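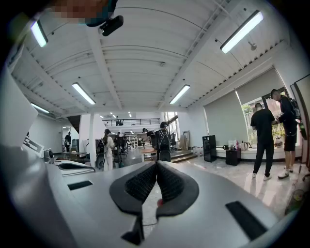
The Refrigerator Manual Problem

15 Jul 2025

I own a drawer of manuals. It started as a folder when I moved to Clustmont, then the folder got fat, and then it got a drawer, which used to hold dish towels. The dish towels live on top of the refrigerator now. The manual for the refrigerator is in the drawer.

Last weekend I decided to go through it. I had a free Saturday, a trash bag and the kind of confidence you get from watching other people clean on the internet.

The first thing I pulled out was for a Mament rice cooker I gave away two apartments ago. It runs 276 pages, 6 of them in English. Four of those six are warnings. I was told not to operate the rice cooker in the bath, not to use it to heat a room, and not to let it be used by anyone who had not read the manual. I gave it to my neighbor without the manual. I hope she's okay.

Next came the paperwork for a Sivitz dehumidifier, which I still own and which has been blinking at me since winter. Blinking is covered on page 57. Slow blinking means the tank is full. Fast blinking means the filter is dirty. There is nothing about medium blinking. I emptied the tank, washed the filter and put everything back, and it went on blinking at exactly the speed it likes.

I used to think people who read manuals cover to cover were showing off. My father was one. He would sit at the kitchen table with a new clock radio still in its foam and not plug it in until he had finished, including the part in French. He never once had to look up how to change the time in the spring. I have a microwave that has been an hour off every winter since I bought it, and I just do the math.

The saddest item in the drawer was a warranty card for a Geraghty desk lamp, filled out in full, in pen, with a stamp on it. I had gone to the trouble of finding a stamp. Then I put it in the drawer. The lamp was good for 1,000 hours or one year, whichever came first, and the year came first, and then the lamp went too, sometime in September, while I was reading.

By lunch I had sorted everything into a keep pile and a toss pile. By two o'clock I had moved most of the toss pile over to keep, on the theory that you never know. I threw out the rice cooker one. Then I thought about my neighbor, fished it back out of the bag and left it outside her door with the English pages folded down.

The drawer closes now if you lean on it. The dish towels are staying where they are.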